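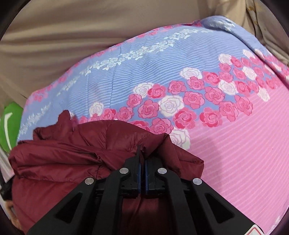
Mine grabs a towel every time and then slides right off anything shiny, a reader wrote after the last page, and is it the pads or the linkage? Great question, and usually it's a bit of each! These are the fixes that have worked at our shared bench in Omoregie, on hand-held two-jaw grippers built from scratch.

## Pads first

- Use a textured pad and clean it before you blame anything else. Lint from one fleece blanket will fill the grid (an old toothbrush gets it out).
- Rough up the jaw face before gluing, then clamp it overnight.
- Set the two pads parallel with a strip of card between them. If they meet only at the tips, thin nylon slips out the moment you lift. 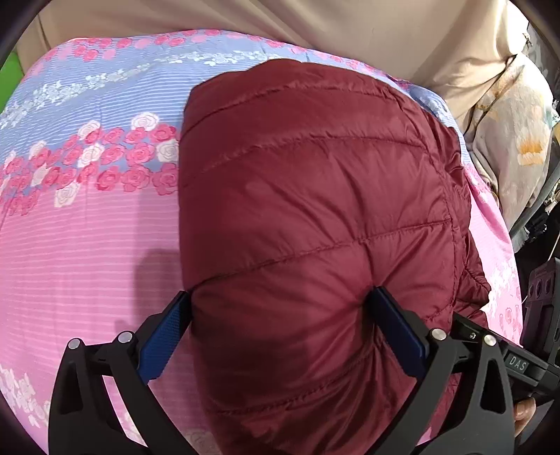

*2 min read*

## Then the linkage

Put a pin in, wiggle it, and listen. A click means the hole is too big. I love this part, because a snug set of pins changes the whole feel of the tool!

- Ream all 4 holes on the same day with the same reamer.
- A drop of dry lube per pin. Oil collects fuzz.
- Cut windows in the wide arms if your wrist gets tired, but leave a good rib along the outside edge.
- Log your squeezes. Our Prullamden build, with a little clicker taped to the handle, got to 3,598 before the first pin needed replacing.

## Practice cloth

Puffy quilted jackets are wonderful for this. Go for a fold or a seam, close slowly, and lift an inch before you move sideways. Flat fabric pulled tight gives the jaws nothing to bite, so push a small ridge into it first. Try the same grab from the other side too (a crooked jaw shows up right away).

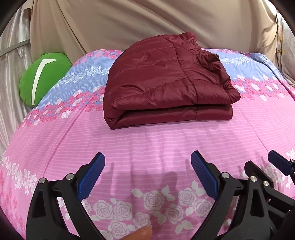

How wide should the jaws open?

Wide enough to go over the thickest fold you plan to pick up, with a finger's width to spare on each side. Any more and you're squeezing a long way for nothing.

Spare pins and pad sheet are in the Barex drawer, under the glue. Please write down what you take.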